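Skovero Urano Upright Vacuum Cleaner
Owner's Manual

Section 4: Emptying, Cleaning and Storage

Read this section before the first use and keep it with the warranty card. Revised 28 Jan 2023.

4.1 Emptying the dust cup

CAUTION: Switch the vacuum cleaner off and unplug it before opening any part of the housing.

1. Stand the cleaner upright until the handle clicks into place.
2. Press the release button above the dust cup and pull the cup straight out.
3. Hold the cup low inside a trash bag and press the bottom latch.
4. Tap the side of the cup lightly. Do not strike it against a hard edge.
5. Close the bottom door until the latch snaps shut, then return the cup to the cleaner.

Empty the cup when dust reaches the MAX line. Fine powders such as plaster dust or fireplace ash must not be picked up with this appliance — they pass into the motor filter and are not covered by the warranty. Sweep them up by hand and dispose of them separately.

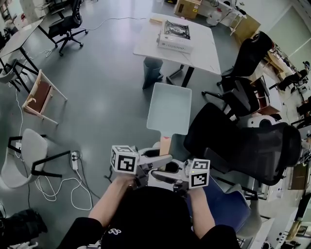

4.2 Washing the filters

The Urano has 2 filters. The foam filter sits on top of the dust cup; the exhaust filter is behind the grille at the rear.

1. Remove the foam filter and rinse it under cool running water.
2. Squeeze it gently. Do not twist.
3. Leave both filters to dry in open air for a full day. The exhaust filter is not washable and should only be tapped clean.
4. Refit the filters with the printed side facing out.

NOTE: Replace the exhaust filter after roughly 400 hours of use. Order replacements under the part name Okier.

WARNING: Never run the cleaner with a damp filter or with no filter fitted.

4.3 Storage

Wind the 25-foot cord loosely around the two hooks. Store the cleaner indoors, away from heaters and direct sunlight. If it will not be used for a season, empty the cup and leave its door open.

Questions about this section may be addressed in writing to Noel Quiambao, Product Support, Skovero. Please include the serial number printed under the rear grille.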